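Subject: Re: [refurb-tech] Blue drive caddies, which way up?
From: Wael Tahiri
To: refurb-tech
List: refurb-tech (archive, thread view)

On Thursday, Siddiqui wrote:
> I have two of the Dell desktops from the Kunis batch open on the bench
> and the drives are out. The caddies are the blue plastic type. Before I
> put anything back: does the board side of the drive face up or down,
> and do you run the screws in or rely on the pins? Kakow's sheet says
> "fit drive to caddy" and stops there.
>
> Also, one of mine will not seat the last quarter inch. I have not
> forced it.

Don't force it. Answers in order.

1. Orientation. Go by the connector, not by the label. The connector end of the drive has to come out at the end of the caddy opposite the blue handle tab on the type I have here. If yours came out of the same batch, compare the first one against the bay before loading the rest. With the drive lying circuit board up you can check the contacts and the screws at the same time, so I do all my inspection that way regardless of how the caddy goes into the case. 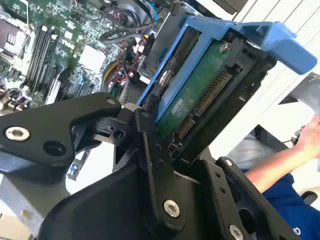
2. Screws. The pins hold the drive well enough for a machine that stays on a desk. Ours go out by van to Gernasard, so I want a screw in wherever the caddy takes one. Hand driver only, snug and a quarter turn less than you think. The plastic strips before the metal does, and a cracked caddy goes in the scrap bin.

3. The one that won't seat. Three causes, most common first:

a) A cable is lying in the path. Pull the caddy fully out, look into the bay with a flashlight, and move the cable before trying again.

b) The drive is proud of the caddy on one side. One pin has missed its hole. Spread the caddy gently at the open end, drop the drive in again and check that both long sides are level.

c) A screw with too tall a head. Somebody has been refilling the small parts tray from the case screw jar. Please keep those apart.

On the wiring generally: leave the main bundle where the factory put it, between the power supply and the motherboard. I had a machine back in October where the whole loom had been pulled over the heatsink to make room, and it was returned with a shutdown fault. Route drive cables last, after the caddy is in, and keep them off the fins and clear of the memory latches. 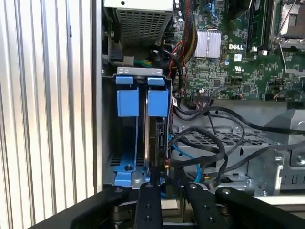 Page last modified: Thursday, 16:40

Test procedure after refit, same as before. Power off at the wall, data cable first, power cable second, cover left off. Boot to the setup screen and confirm the drive is listed. If it is, run the short test and write the result on the job card. If it isn't, reseat the data cable once at each end. Still missing, swap the cable. Still missing after that, the drive goes on the fail shelf.

Stock: I have 40 spare caddies and a bag of 200 screws of the correct size. Kakow has another 300 screws on order. Tell me how many you want and I will put them in the Gernasard crate.

I'll correct the sheet so that the caddy step covers points 1 and 2. Send me the wording if you want anything else in it.

Wael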